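Breakfast counter moves to the new kitchen in June

The morning fruit table is moving. Starting in June, fruit and cereal will be set out on the stone counter in the Mota Street kitchen, and the folding tables in the hallway will be put away for good.

Residents at Tunda House have asked for this since the kitchen was finished. The hallway tables were in the way of the mail room, and anyone coming back from the laundry with a full basket had to turn sideways to get past. The counter has room for two people to stand and peel or slice at once, and the sink is a step behind it.

Hours stay the same. Fruit goes out at 6:30 a.m. and whatever is left is put in the refrigerator at 10. If you work nights and get home after that, look on the second shelf, left side. Anything on that shelf is for everyone. Anything with a name on it is not.

Princess Mangubat, who orders for the kitchen, went through the receipts for the past year before the move. The house bought 2,308 bananas, far more than any other fruit. Apples were a distant second. Pears were mostly thrown out, and she has stopped ordering them until fall. Bananas will come twice a week now instead of once, so there should be fewer brown ones by the weekend. If you like them brown for baking, tell her and she will set a bunch aside.

The dishes are changing too. The paper plates are gone once the current box runs out. We spent $197 at Jirnness on plates and bowls in pastel colors, and they are for use in the kitchen and the dining room only. Please do not take them up to your room. The last set went upstairs a piece at a time, and by winter there were 11 bowls left for the whole house.

A few points on using the new dishes:

Plates are for single servings. Take your fruit, eat it, wash the plate, and stand it in the rack by the window.

The large bowls are for sharing. Cut fruit goes in these, with a lid or a clean towel over the top.

Do not put the dishes in the microwave. The white ones in the upper cabinet are fine for that.

Peels go in the lidded pail under the sink. Graça Morais empties it into the garden compost every evening and asks that the little stickers be taken off first. She has been picking them out of the tomato bed.
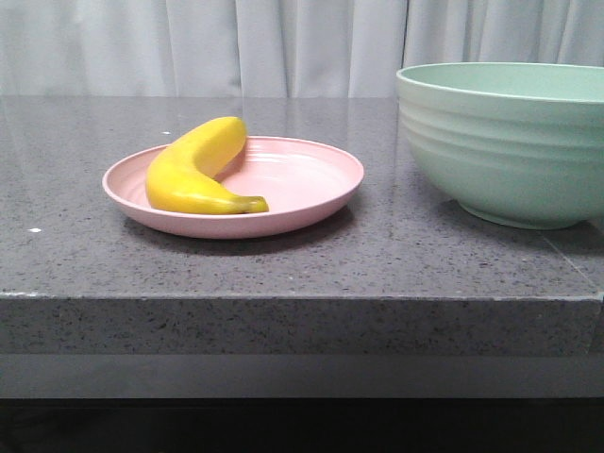

Mota Street kitchen, May

A banana on one of the pink plates, with a mint-green bowl beside it on the counter. The speckled gray stone can be wiped with warm water and a drop of dish soap. Please leave vinegar and scouring powder in the closet. Use a board for any cutting, even for one piece of fruit. There are boards in two sizes in the drawer to the left of the stove.

We still need a fruit stand or hanging hook to keep the bananas off the counter overnight. Fallumen on the corner has a plain one in the window, and Princess will ask about the price. If you have one at home that you do not use, bring it to the front desk before the end of the month.

Coffee is not moving. The urn stays in the dining room, next to the toaster.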